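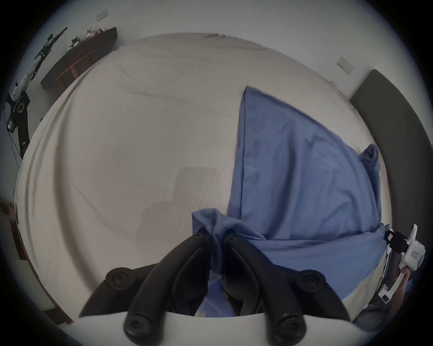
Open day at the Skurnex bedding works, Cundley
Friday, April 6, 2018

The works opens to the public twice a year, in spring and again in December. Entry was £4, paid at the gatehouse, and parking was on the grass behind the boiler house.

Our group started in the cutting room, where cotton comes off the rolls onto a table 76 feet long. It is loud in there and you are given ear plugs. Hemming is next door and much quieter. The firm employs 106 people, most of them on this floor.

Upstairs are the show bedrooms, seven of them, each named after a range. Ikirau is the one with strong plain colours and Bach is all whites and creams. Visitors can handle everything. I spent longest on the sheets, looking at how the corners are sewn and whether they would suit a deep mattress. The Bach fitted sheet has elastic all the way round. The blue cotton throws were nice but dearer than I wanted to pay.

There was a folding talk at two o'clock. The main advice was to find the seams first and work from those, and to smooth each layer before making the next fold.

The seconds shop is by the exit and takes cards. Go before lunch if you want king size, as the shelves were thin by three. Tea and a scone in the canteen cost less than I expected. The lift was out of use, so be ready for stairs.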